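Ticket 749 - Pavico stock sheet rounds everything to zero
Opened by: Áine Horgan, Drollport shop
Assigned to: Gearóid Mac an tSaoi
Status: Reopened (again)

Áine Horgan: Any item I key in with a pack weight under 100 g saves as 0 kg. The freight calculator then tells me I can post 1,000 of them for nothing. Tempting, but I suspect the courier has views.

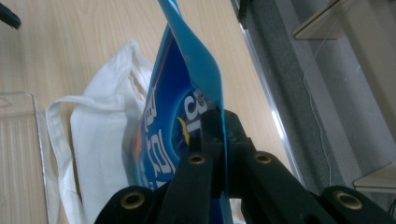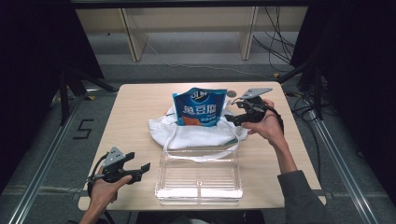 Gearóid Mac an tSaoi: Thanks Áine. My first guess was the weight field, my second guess was you, and I apologise for the second. I keyed in a 72 g line on the test site and it saved fine, so the fault is somewhere between your browser and the import. Could you try one item by hand, no import? The blue packet with 鱼豆腐 across the front will do nicely. Paste the characters into the name field as well, as I'd like to rule out the encoding while we're in there.

Áine Horgan: Done. Name came through perfectly. Weight is 0 kg. So it can spell in Chinese but can't manage a decimal point.

Gearóid Mac an tSaoi: Found it. Your branch is set to whole kilograms, a setting last touched in June by Aidan Ó Gríofa, who was selling cement at the time. Changed to grams. Please log out, log back in and re-save the item.

Áine Horgan: Weight's right now. Freight is back to costing money. The cement is listed at 20 g a bag.

Gearóid Mac an tSaoi: Reopening.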